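Write the rules down before the robot gets good

29 Apr 2022

Quick one because I'm supposed to be packing for Cultcombe and the van is half loaded. But I've had the same argument twice this month and would like to have it here once, properly, and then just send people the link.

The argument goes: rules slow us down. We're a small group, we all know what we're doing, we'll write the standard when there's something worth standardising. I used to say this myself. Said it for years. I was wrong and it cost us most of a summer.

What happened. At Wuvura we had 22 tabletop tasks, pick this up, move that over there, put the lid on, the usual. Two sites doing them. Everybody agreed on what a "success" was, or thought so. Come August we put the results side by side and the other site was miles ahead of us. Better hand? Better operators? No. They counted it as a success if the object left the table. We counted it only if it was put down again where it was meant to go. Neither was written anywhere. Two months of runs, and you couldn't compare a single one.

Nobody had cheated. I want to be clear on that, people get touchy. It was just two sensible groups filling in a blank, differently.

So. What I think should be on paper before anyone switches a hand on. Not a big document. Ours at Wurness is nine rules on one sheet and I'd fight anyone who wants a tenth.

First, what counts as done. In words a visitor would understand. "The stick is inside the tray, all of it, and the hand has let go." If you can't write the sentence you don't have a task yet, you have a mood.

Who can stop it. Answer: anyone in the room, including the person who came to fix the radiator. And no sighing at them afterwards. I have seen sighing. It works better than any lock at keeping people's hands off the stop button, and that's a horrible thing to teach them.

Where people's hands go. Outside the reach line while the thing is live, full stop. Not "just for a second to straighten the cloth". Everyone who has had a finger nipped was straightening something. The hands we use are slow and fairly gentle and that makes folk careless around them, more than the big fast arms ever did. You respect a big arm. A hand looks like it might respect you back.

Then clutter, and here I'll lose some of you. There's a habit of testing on a clean table with one nice object in the middle, and then writing it up as if kitchens looked like that. I think clutter should be a rule and not a treat for the end of the project. 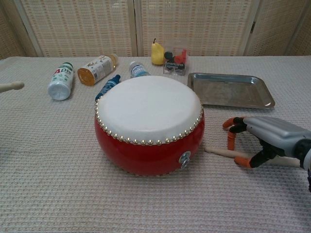 A table with a drum on it, a pear, bottles lying on their sides, a shiny tray — that's a fairer place to ask something of a robot than a bare one. Clear bottles are harder to see than painted ones, polished metal throws light back at you, a stick is a different grab from a pear. Odd mixtures show up the assumptions. But the mixture has to be recorded! Otherwise "cluttered" means whatever I fancied that morning and we're back to August again.

Same for resets. Who puts the objects back, and how carefully? If the operator always nudges the stick to the angle the hand likes, that's part of your result wether you admit it or not. I've done it without noticing. A colleague pointed it out and I was quite rude about it, then went and checked, and yes.

The objection I do take seriously is that written rules go stale. True. Farina, which was a lovely project in most ways, had a safety sheet that still described an arm they'd got rid of. Everyone signed it. That's worse than having none, as it trains people to sign things. So put an end date on the sheet. When it runs out, no runs until somebody has read it aloud to the others. Feels daft, takes as long as a cup of tea.

I'm less sure about sharing between groups. Part of me wants one common standard and part of me remembers how long those meetings are. For now I'd settle for everyone publishing their one sheet next to thier numbers, good or bad. Let me see your definition of done and I'll work out the rest.

Right. Van. If you've got a sheet of your own bring a copy to Cultcombe, I'll swap you.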